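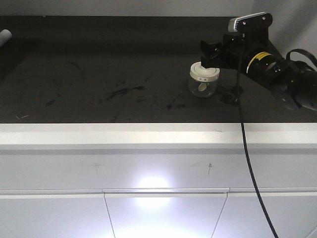
Can beginners join the arm group in July? Beginners are welcome, and Cor will teach you the jogging controls on the first evening.

Godelieve Verhoeven wrote:
> Is the jar task still in the Pritmont round?
> My team has only practiced with blocks.

Dear Godelieve, it is still in, for 40 points. Please practice also with closed fingers, as the rules ask for this at the start. 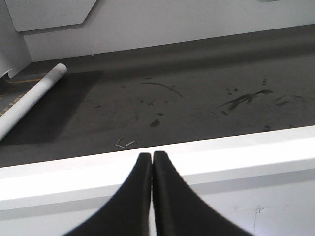

Wrist view, fingers together, three pins on the table

I am in the lab on Sunday.

Regards,
Cor Hendriks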